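Werkstattbuch, Dezember, kurz nach 16 Uhr

Sauerteig Charge Mundell, zweiter Ansatz. 612 g Mehl, 333 g Wasser, Rest vom Anstellgut – Teig viel zu fest, klebt kaum. Xiomara meint Mehl zieht mehr als das alte aus Arthorpe. Gut möglich. Krume beim ersten Laib dicht, unten speckig, Kruste ok. Scheiben vom ersten Laib getoastet deutlich besser als frisch, Säure geht etwas zurük.

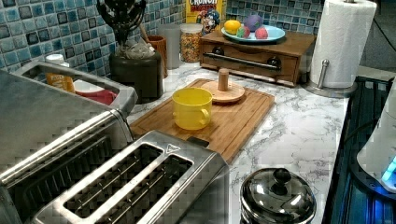 Warum bleibt die Krume unten speckig?
Vermutlich zu kurze Stockgare, dazu zu früh angeschnitten.

Nächster Versuch: Wasser rauf, um die 200 g Anstellgut, 2 Stunden länger stehen lassen. Precious bringt das Thermometer mit, meins zeigt Quatsch an. Hovus-Roggen noch nicht probiert, Sack ist zu – erst den Weizen hinkriegen. Salz diesmal gleich abwiegen und nciht schätzen.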